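Visit report: Fitalport canteen services, October

Our group went to Fitalport to see how a catering company brings robots into kitchens where people already work. Fitalport runs breakfast counters in office buildings, 209 of them at last count, and most are staffed by two people on the early shift. We were met at 8 by Carys Landeg, who manages the automation project, and Shahab Naseri, who spent years on breakfast shifts before he moved to training.

The first hour was spent at a desk. Before an arm goes near a counter, Fitalport builds the kitchen in simulation and works through the job there. The model we saw is called Malero, after the site it is meant for. The job is toast. Carys said they picked it because it comes up all morning and pulls staff away from the register every time.

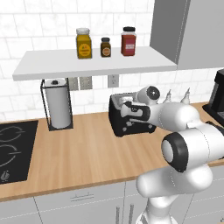
The Malero kitchen in simulation, with the arm at the toaster.

Shahab's part is to sit with the engineers and tell them what the kitchen is like at half past seven. He has moved a lot of things. In an early layout the arm stood where a person would need to pass to reach the coffee machine. He also asked for a long stretch of clear counter, as staff need a place to put plates down. The engineers had treated that space as spare.

Unnur Bundgaard from our group asked whether the two-person shift would become a one-person shift. Carys said no site has lost a position so far, but she would not promise that for next year. What has changed is the content of the shift. One person now keeps an eye on the arm, restocks bread and handles faults, and the other stays with customers. Staff get up to two days of training for this. Shahab thinks it should be longer, and said so in front of her.

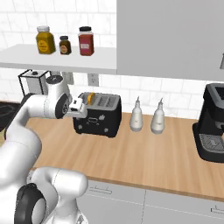

Bread in the toaster, squeeze bottles and coffee machine to the right.

After coffee we talked with Sofia Alexiou, who works the counter at the Lysenko building, where an arm has been in use since spring. She likes having fewer interruptions. She likes the fault calls less - the arm stops, a line forms, and customers look at her. Her team asked for a stop button they could reach from the register and got one after a month. She also said the work is quieter now, and that she and her coworker talk less during the rush.

The last part of the morning was about small tasks that a person does without thinking. Kamlesh Thakur, who writes the test cases, spends much of his time on toaster slots and levers. A new toaster model at a site means going through the cases again, so purchasing now has to check with him before ordering. He said this was the hardest change to get accepted. 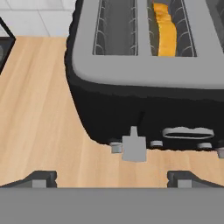

Close view of the slots and lever, gripper fingers open.

We asked to see the fault log and were shown a page of it. Staff write the entries in their own words, and Kamlesh reads them each week. Several of his newer test cases came from there. Entries from Lysenko were the longest.

The second half of the visit, at the Garkik warehouse, was canceled because of a delivery. Carys has offered another date in the new year. Anyone who wants to join should tell Unnur, and bring closed shoes.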